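Husness Table Cover by the Yard

Home > Cloth & Covers > Table Covers

Sold by the yard, cut to order
Colors: Blue, Moss, Oatmeal, Charcoal, Brick
Made up for us by Surside
Page updated 3/10/19

We have been selling the Husness cover longer than almost anything else in the shop, and I still get a little pleased with myself every time a roll goes out the door. It is a soft, thick, slightly fuzzy cloth that you lay over a table you care about (or a table you have given up caring about, it works both ways). People buy it for card games and jigsaw puzzles, for sewing rooms, for the dining table that turns into a homework table at four in the afternoon, and for the big old desk that came with the house and has a ring on it from somebody's coffee.

What it does is simple enough. It quiets things down. Dice don't clatter, scissors don't skate, and a cup set down a bit too hard doesn't make everybody look up. Small parts tend to stay where you put them, and if you've ever chased a snap fastener across a bare tabletop and under a radiator you'll know why I mention it.

About the cloth

The weight is 400 grams to the square meter, and that puts it comfortably between a craft felt, which is too thin and pills if you look at it sideways, and the heavy stuff they use under rugs, which won't hang properly over an edge. It drapes. You can fold it over the end of a table and it will stay folded over without fighting you, though a brand new piece may need a day or two to relax after being on the roll.

Both faces are finished the same, so when one side starts to look tired you can turn it over and carry on. Our own cutting table has had the same piece of Moss on it since we moved into this building, and we have turned it more times than I can remember. The fibers are mixed before the cloth is pressed, and you get a slight fleck in the color. It hides lint, pencil dust and the occasional crumb very nicely, and customers who order a plain flat color from somewhere else often come back to us for that reason alone.

Choosing a color

Blue is the one most people end up with. It is easy on the eyes under a lamp, and both light and dark things show up well against it, so you can put down a white spool or a black button and find either one again. Oatmeal is lovely with wood but it does show tea. Charcoal is handsome, and I would steer you away from it if you own a pale cat. Brick comes out warmer in person than it does on most screens, and Moss is my own favorite and doesn't sell nearly as well as it should!

If you are torn, ask for swatches. They are free, we cut them generously, and Ánh Đàm in our mail room will tuck in a little card with the color names on it so you don't mix them up.

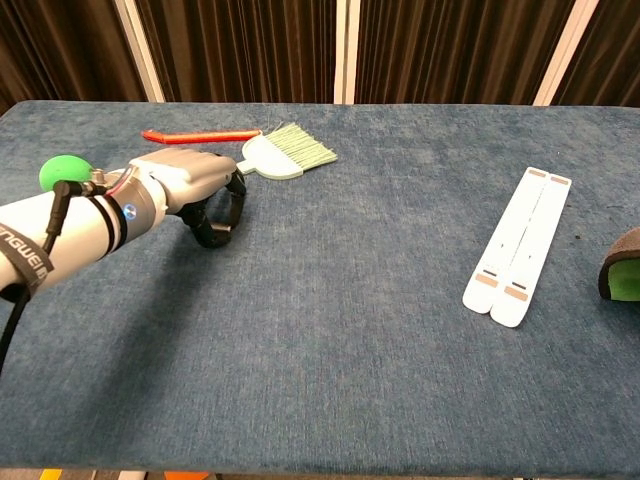 Measuring your table

Measure the top first, the long way and then the short way, and write both numbers down before you do anything else. Then decide how much you'd like hanging over. For a work table we suggest a hand's width on each side. For a dining table you may want more, particularly if you are hiding the legs.

The roll is 2000 mm wide, so most household tables can be covered in a single piece with no seam. If yours is wider than that, write to us and we can join two lengths with a flat seam, placed wherever it will bother you least. Round tables are no trouble. Give us the distance straight across the middle, and tell us whether you would like the cloth cut round or left square with the corners hanging. Left square looks better than you would think.

Please add a little for shrinkage if you plan to wash it. Which brings me to the next part.

Washing and everyday care

Shake it outdoors. Really, that takes care of most of it. A lint roller does a good job, and so does the soft brush attachment on a vacuum cleaner if you hold one edge of the cloth down with your other hand.

Blot spills right away with a dry towel, pressing straight down. Rubbing will push the fibers into a knot and leave a rough patch. Once you have got the worst of it up, a damp sponge and a drop of plain dish soap will usually see to the rest.

It can be hand washed in cool water and dried flat. It can't go in the dryer. I would like to be gentle about this, but a customer once put a full-length Brick cover through a hot cycle and sent us a photo of what came out, and it would have fit a piano stool.

Iron it on the wool setting through a cotton cloth if you need to get a crease out. Hot pans need a trivet, same as always.

Keeping it in place

On most tables the weight of the cloth is enough. On glass or a very shiny varnish it can creep, and for those we stock the Gremis underlay, an open mesh you cut with ordinary scissors, a little smaller than the top. Magnusson cover clips fit over the edge of a table up to 50 mm thick and come in packs. They do a tidy job, though you will bump your knees on them until you learn where they are.

Ordering and delivery

Choose your color, enter the length you need, and leave a note in the box if you want a round cut or a seam. Cloth is cut the day after you order, so if you've made a mistake with the measurements, call us that morning and we can nearly always catch it. Hefin Kemeys does the cutting and he checks his messages before he picks up the shears.

Shorter lengths are folded and sent in a padded bag. Longer ones go out on a cardboard tube, and they arrive with hardly a wrinkle. We can't take back cloth once it has been cut to your size, but uncut accessories can come back to us any time within the month.

Brick is out of stock at the moment and the next roll is due in October. We are happy to put your name down for it.

Goes well with

Gremis open mesh underlay
Magnusson cover clips
Cotton pressing cloth
Husness swatch set (free)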